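Livell Games Night and Tournament Club
Minutes of the members' meeting, 10/15/18

Present: Pao-chu Chow (chair), Hye-jin Wang, Dong-geon Bang, Amanuel Beyene, and me, Kyung-tae Jin, typing this up. Nine of us in the room altogether once the late bus got in.

Apologies: none received, though I did get a text from someone asking if it was next week.

Last minutes
Pao-chu read them out. Amanuel pointed out I'd put him down as running the fighting game bracket in September when it was Hye-jin, so sorry to both of you, I've fixed it. Otherwise agreed.

Autumn league
Dong-geon went through the results so far. Heo are top after winning their last 3 matches and Anitska are right behind them on round difference. There was a long chat about the Heo v Anitska replay (the one where the lobby dropped in the second map). I said I thought the replay should stand, as both captains agreed to it on the night. Hye-jin thought we should have gone back to the score when it dropped. We voted and the replay stands, but she's right that the rules don't say anything useful about it, so she's going to write a paragraph and bring it next time.

Sign-ups for the winter league are at 124 players, which I'm really chuffed with! Dong-geon would like to split them into two divisions. I'm all for it, my only worry is that the bottom division ends up with the late slots every time. He'll draw up a fixture list that swaps them over.

Venue
The hall want £300 for the finals day, and that includes the big screen but not the extra tables. Pao-chu had hoped to get them thrown in and will ring again. We all liked the idea of starting at ten and being packed up by six, apart from Amanuel, who has to drive the monitors over and would like it noted that ten is early. Noted, Amanuel.

Network
I tested the cable run from the back office and it was fine with every station playing at once. Wi-fi is still hopeless by the stage. We agreed phones only on the wi-fi for finals day, and anyone bringing a laptop needs to bring a cable too (a long one, please, I've lent out all of mine and two came back).
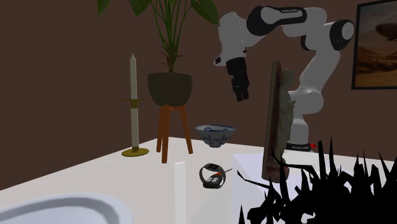 Streaming
Hye-jin and Amanuel are happy to commentate again. People at home said the game sound was drowning them out last time, so I'll do a proper sound check before the first match and not halfway through it. Dong-geon asked if we could have a short delay on the stream so teams can't peek at it. Yes, and I'll set that up.

Shirts
Etent have sent over two designs. Most of us went for the dark green, Pao-chu held out for the orange and was outvoted. Sizes to me, please, and I do mean sizes, last time somebody put "normal".

Any other business
Amanuel asked about a beginners' evening for people who've never played in a bracket. Lots of enthusiasm for this one. He'll pick a game and we'll find a date once the league fixtures are out.

Jobs
Pao-chu: ring the hall about tables
Hye-jin: dropped lobby rule
Dong-geon: winter fixtures
Amanuel: beginners' evening
Me: sound check, stream delay, shirt order

Meeting closed at twenty past nine.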